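Condar: reach planning near doors and cabinets, in simulation

README and data notes

Welcome, and thank you for taking the time to read this before cloning anything. Condar is the planning and replay toolkit we use for working out how a two-armed robot should move when there are large flat things close to it on several sides, which in a furnished house means doors, door frames, cabinet fronts and walls. The package holds the planner, a small replay viewer, a set of simulated episodes, and the scripts we use to check one against the other. It grew out of an older code base called Blackburn, and you will still run into that name in a few config files and in one environment variable we have never gotten up the courage to rename.

What is in the package

The episodes folder holds 87 recorded episodes, all of them rendered and simulated. Every episode has its own subfolder with the joint states, the planner's requests and replies, the camera images, and a plain text log that you can read without any special tools. The planner folder has the source for the planner itself. The tools folder has the viewer, the converter for older Blackburn logs, and a script named check_clearance that you will probably end up using more than everything else put together (we certainly do).

The scenes come from Dretis, our little library of furnished rooms. You don't need to install Dretis to look at the recordings, but you do need it if you want to run the planner again from a stored starting state. The scene files are bigger than we would like, so please be patient with the first download — it only happens once.

Why we care about flat surfaces

Our first planner treated every obstacle as a pile of points, and it was perfectly happy in open rooms. Put it near a door and it got nervous. A door panel seen at a steep angle gives you a lot of points along one edge and very few across the middle, and the old code would sometimes decide that the middle was a fine place to put an elbow. So Condar fits planes first and keeps leftover points second. Each plane carries a boundary, a normal, and a confidence value, and the planner is allowed to pass close to a plane with high confidence but has to keep its distance from one it is unsure of.

Plain, evenly shaded surfaces are the hard ones for the image side of this. There is nothing for the feature matcher to hold on to, so the fit leans on the boundary, on whatever patterned wall or tile lies beyond it, and on the depth channel. Wallpaper with a repeating pattern has the opposite trouble, where the matcher finds plenty to hold on to and some of it is wrong. We keep both kinds of surface in the set on purpose, and the two views that follow come from the same house.
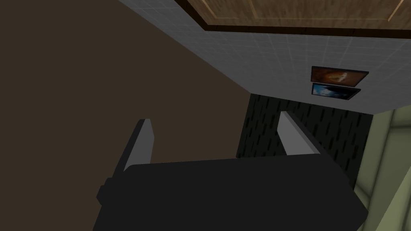
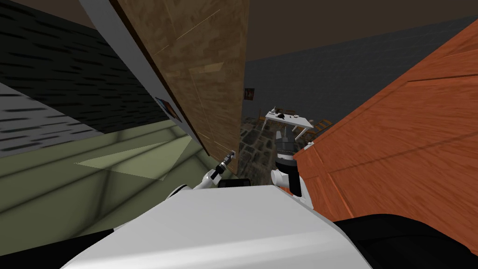 The planner runs in two passes. The first pass is coarse and looks for any path at all for each arm, treating the other arm as a fixed obstacle. The second pass takes both paths and adjusts their timing so that the arms don't want the same bit of air at the same moment. If the second pass can't find an agreement after 200 tries, it hands the problem back to the first pass with a note about which section of the path was the sticking point. You can see those notes in the log under the heading "handback," and they make surprisingly good reading when you are trying to understand why a reach took the long way.

Contact is its own subject. The clearance checker reports the smallest distance between each robot link and each fitted plane, and it can't tell you whether a small distance was intended. A gripper that is meant to be touching a panel edge and a gripper that has wandered into one look just the same to it. For that you need to open the request file and see whether the target was marked as a contact target. Please do this before filing a bug! We have chased several of these ourselves and felt rather silly at the end of it.

Getting started

Make a fresh Python environment, install the requirements file at the top of the package, and run the self test from the tools folder. The self test plans a short reach in an empty room and prints the joint path. If that works, try the viewer on any episode you like. The space bar pauses, the arrow keys step one record at a time, and the letter P turns the fitted planes on and off. Turning them off is handy when you want to look at the rendered image without green rectangles all over it.

To run the planner again, point the replay script at an episode folder and give it a starting record. It will load the Dretis scene, set the arms to the stored joint states, and plan from there. Results are written to a new folder next to the old one, and nothing in the original recording is touched.

Bratik, our job runner, is optional. It lets you replay the whole set overnight on a shared machine and collects the clearance reports in one table. Ours kicks off every Wednesday evening, and the default settings in the package reflect that, so change the schedule file unless you happen to like our hours.

Known issues

The plane fitter stops at 3000 points per surface, and a very large cabinet front can hit that limit before its far corner has been covered. When that happens the boundary comes out short. Raising the limit works but slows everything down.

Episode 37 has a gap in its joint states near the end. The images are complete, so we left it in, but the replay script will refuse to start from any record inside the gap.

Camera records and joint records are stamped by separate clocks. The viewer lines them up for you. If you are reading the raw files with your own code, use the offset stored in each episode's header and apply it to the camera side only.

Old Blackburn logs store angles in degrees. The converter handles this, but it trusts the header, and a few very early headers are missing the units line. Add the line by hand and run the converter again.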